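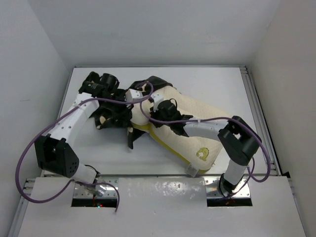 Comprei duas capas Dollatden em tamanhos diferentes e a mais pequena ficou melhor, porque o enchimento enche os cantos, escreve uma cliente na nossa caixa de comentários, e pergunta se isto é normal. Sim, é normal. A capa deve ser um pouco mais pequena do que o enchimento, e por esta razão vendemos as duas peças em separado.

Capa de almofada Dollatden
Fabricante: Trostell
Referência: Dollatden 61
Disponibilidade: em stock

A capa Dollatden é feita de algodão com linho, num tecido de espessura média. Não é um tecido fino de verão e também não é pesado como o de estofo. Nas primeiras semanas sente-se um pouco rígido na mão. Depois de três ou quatro lavagens fica mais macio, e assim permanece.

O fecho está escondido na costura inferior. O cursor é pequeno e recolhe-se debaixo de uma dobra do tecido, de modo que não risca a madeira de uma cadeira nem o couro de um sofá. Pedimos que abra o fecho até ao fim antes de retirar o enchimento. Quando se puxa com o fecho meio aberto, a costura sofre, e esta é a reparação que mais vezes nos pedem.

Características

Composição: 80 % algodão, 20 % linho
Medida da capa: 61 x 61 cm
Enchimento recomendado: 62 x 62 cm
Costura: dupla nos quatro lados
Fecho: de correr, escondido
Cores: creme, cinza-claro, azul-noite, tijolo
Enchimento: não incluído

Sobre as cores

O creme e o cinza-claro são tingidos na mesma oficina e combinam bem entre si. O azul-noite é mais escuro do que parece em muitos ecrãs. Quem tem dúvidas pode pedir uma amostra de tecido, que enviamos por carta sem custo. O tijolo pode variar ligeiramente de um lote para outro; se precisa de várias capas desta cor para o mesmo sofá, encomende-as todas juntas e escreva na nota da encomenda que deseja o mesmo lote.

Enchimentos compatíveis

Recomendamos o enchimento Obeidat, de fibra, para quem lava a almofada com frequência. Seca depressa e não forma bolas. O enchimento Brasatura, de penas, é mais pesado e conserva melhor a forma depois de alguém se encostar, mas pede que seja sacudido todos os dias. Os dois existem na medida indicada acima. Um enchimento de outra marca também serve, desde que não seja mais pequeno do que a capa.

Lavagem e cuidado

Lavar a 30 graus, do avesso, com o fecho fechado. Não usar lixívia. Na primeira lavagem, separar as cores escuras das claras. Secar na horizontal ou pendurada pelo lado do fecho. A máquina de secar é permitida apenas no programa suave. Passar a ferro pelo avesso, enquanto o tecido está ainda um pouco húmido. A capa encolhe até 2 % na primeira lavagem, o que já foi considerado no corte.

Entrega e devolução

As capas viajam dobradas num envelope de papel e chegam com vincos, que saem com o ferro. Os enchimentos são enviados comprimidos; deixe-os abertos uma noite antes de os usar. Aceitamos devoluções de capas não lavadas, com a etiqueta ainda cosida. Os enchimentos retirados do saco não podem ser devolvidos.

A próxima entrega da cor tijolo está prevista para 17 de setembro. Pode reservar já, e o pagamento é feito apenas no momento do envio.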